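Bring back the door

When we moved to Treltdale, the first thing the agent praised was the wall that wasn't there. Someone had knocked the kitchen, the dining room and the front room into one, and this was meant to be worth a good deal more than three rooms. I have lived with it for four years and I would like the wall back.
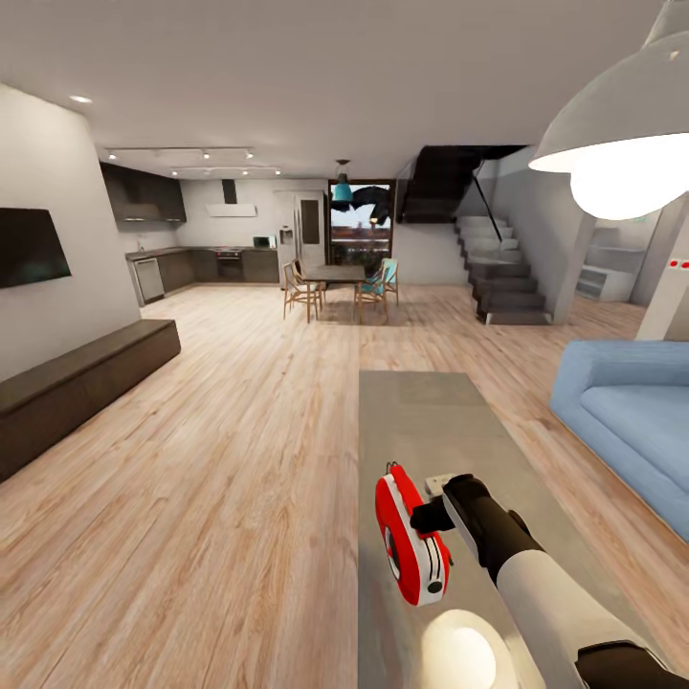

The trouble is noise. One person wants to fry onions, another wants to hear the news, and a third has homework due in the morning. In my parents' house these things went on at the same time and no one fell out. Now the extractor fan goes on and the television goes up.

Heat is the next complaint. A small room with a shut door warms up quickly and stays warm. Our big one takes all evening, and last winter I paid to heat the air above a dining table we use at Christmas.

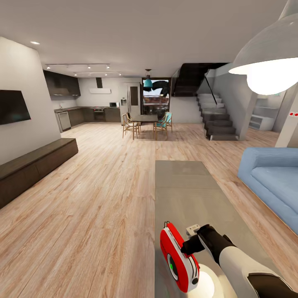
I know the case for the other side. Parents can cook and keep an eye on small children, and a dark terrace gets light from both ends. Those are fair points, and for a family with toddlers I'd say leave it open. But toddlers grow up — ours are 5 years past that stage — and the plaster doesn't grow back.

A builder from Jolen quoted me £943 for a plain stud partition, before the door. Friends say it will put buyers off.
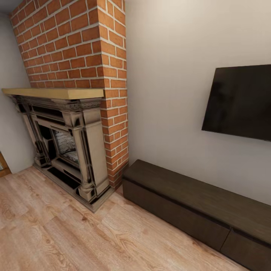

Perhaps it will. I'm not selling. A house should suit the people in it in September, when the evenings draw in and everyone is home by six. I've told the builder to go ahead, and I have asked for a door that shuts properly.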